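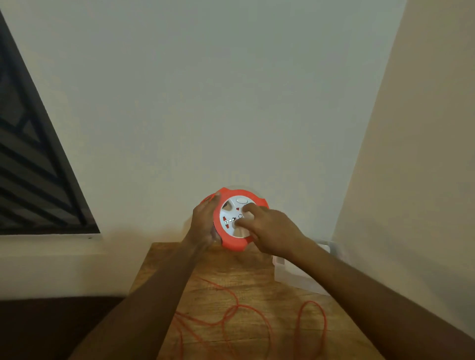
How to Set Up a Group Room Block in Furkix

Last updated 14 June 2021

Applies to: Furkix Front Desk, property and multi-property accounts. You need the Group Sales or Revenue Manager role. Users with the Front Desk role can pick up rooms from a block but cannot create or change one.

A room block holds a set number of rooms, at an agreed rate, for a group that has not yet supplied guest names. The rooms leave general inventory when the block is saved as Definite. A block saved as Tentative shows on the availability grid but does not reduce what can be sold online, unless the property has turned on Deduct Tentative under Settings > Inventory.

This page uses a sample property, the Westemine, with 131 rooms across three room types. The group is a regional sales meeting that wants 28 rooms for 3 nights in February at a flat rate of $179, single or double occupancy.

Before you start

Have the signed contract, or at least the agreed terms, open in another window. You will need the arrival and departure dates, the number of rooms per night by room type, the rate and what it includes, the cutoff date, the billing arrangement and the name of the person who can make changes.

Check the availability grid for the full date range. Look at the lowest night, not the average. If the hotel has 40 rooms left on the first two nights and 22 on the last, a block of 28 will oversell the last night, and Furkix will only warn you about it at the final step.

Step 1. Create the group profile

Go to Groups > New Profile. Enter the group name as it will appear on the rooming list and on the folio header. Do not add the year or the rate to the name. Both are stored in other fields, and repeat groups become hard to search if every visit has its own profile.

Choose a market segment. Corporate, Association, Tour and Social are set up by default. The segment controls which report the revenue falls into, and it cannot be changed after the first room is picked up.

Save the profile. The system assigns a group number.

Step 2. Add the block

Open the profile and select Blocks > Add. Enter the arrival and departure dates. Furkix counts nights from these, so a group that stays 3 nights has a departure date three days after arrival.

Set the status to Tentative for now. You will change it in Step 6.

Enter a block code of up to eight letters and numbers. Guests will type this code on the booking page, so leave out the letter O and the number 0.

Step 3. Enter rooms by night

The block grid has one row per room type and one column per night. Click a cell and type the number of rooms. To copy the same number across all nights, enter it in the first column and press Fill Right.

For the Westemine example, the split is:

Standard King: 16
Standard Double: 10
Junior Suite: 2
Total per night: 28

Groups often have a smaller first or last night. Enter the real pattern for each night. A flat block that does not match the contract will skew the pickup report and may leave rooms held that no one is obliged to pay for.

Step 4. Attach the rate

Under Rates, select New Group Rate. Enter 179.00 in the Single and Double columns. Leave Triple and Quad blank if the contract does not mention them; the system will then refuse those occupancies at the group rate. A zero in these columns is read as a free room.

Tick Tax Exclusive if the contract quotes the rate before tax. Most do. Add breakfast or parking as packages, so the revenue posts to the correct department.

If the group has asked for the same rate before and after the event, fill in the Shoulder Nights field. The rate will apply to those nights subject to availability, and no rooms will be held.

Step 5. Set the cutoff and billing

The cutoff date is the day on which unsold rooms return to general inventory. Enter it as a date. The Days Before Arrival option recalculates if the arrival date is edited, and the new cutoff may no longer agree with the contract.

Choose one release rule:

Automatic: rooms return at the night audit on the cutoff date.
Manual: rooms stay in the block until a user releases them. A task appears on the dashboard each morning.
Automatic with notice: as Automatic, with an email to the block owner 7 days ahead.

For billing, select Individual if each guest pays, Master if the group pays for everything, or Split. With Split, a routing table opens. Route room and tax to the master folio and leave incidentals with the guest. Any charge code not listed in the table goes to the guest.

Step 6. Change the block to Definite

Return to the block header and change the status. Furkix checks every night against current inventory. If a night falls short, the message "Block exceeds availability" lists the date, the room type and the shortfall. You can reduce the block, move rooms to another type, or override with a Revenue Manager login. Overrides are written to the audit log with the user name.

Once the block is Definite, open the availability grid again and confirm that the numbers dropped by the amount you entered.

Step 7. Test the booking link

Copy the link from Blocks > Web Access and open it in a private browser window. Confirm that the dates are limited to the block dates plus shoulder nights, that the rate reads $179, and that all three room types appear. Stop before the payment page.

Common problems

The link shows the public rate. The block is still Tentative, or the group rate was saved without being attached to the room type. Reopen Step 4 and check the Attached column.

Rooms are picked up but the pickup report shows none. The reservations were made at the front desk without the block code. Open each one, enter the code and save. The rate will not change unless you also tick Reprice.

The block does not reach the channel manager. Properties connected through Holanda receive block updates on the next scheduled sync. Use Sync Now under Settings > Channels if the hotel is close to full.

A second property cannot see the group. Profiles belong to the property that created them. To share one with a sister hotel such as the Drirkville, open the profile, select Sharing and add the property. Blocks are never shared; each hotel must create its own.

Related pages

Importing a rooming list
Editing a block after pickup
Attrition and the pickup report
Closing a master folio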